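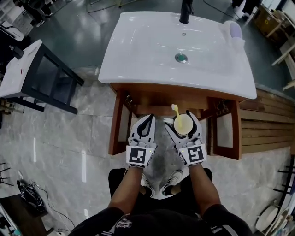 4.2 What happened to the email subject lines

I'll admit I went into this part of the study expecting the short subject lines to win, and by a fair margin. We'd sent the September newsletter for Cincombe, a small bathroom and kitchen retailer, to 3042 subscribers, split at random between a short line and a longer one that named a product. Everything else was the same: sender, send time, preview text, the lot.

Figure 3. Photograph of a bathroom sink with a black tap, on a reddish-brown wooden vanity frame.

The longer line got 1172 opens across both sends and the short one got 534. I checked that twice, and then I asked for the raw export from Trovach (our mailing tool) and checked it again. Open counts are a bit of a mess these days, as plenty of mail apps load the tracking pixel whether or not anyone reads a word, so I wouldn't lean on them too hard. Clicks are better. There were 232 of them in total, and the longer line was ahead there as well -- less dramatically, but still ahead.

My guess is that regular customers like knowing what they're about to get. Baldursdóttir (2019) found much the same with garden centre mailings, though her lists were older and she only counted first opens. I'd have liked to run ours again with the Piltia list, which is mostly trade buyers, but they had stopped sending newsletters by then.

One more thing on timing. Both sends went out at seven in the morning, and I haven't tested whether the gap would hold up in the evening. Section 4.3 looks at unsubscribes.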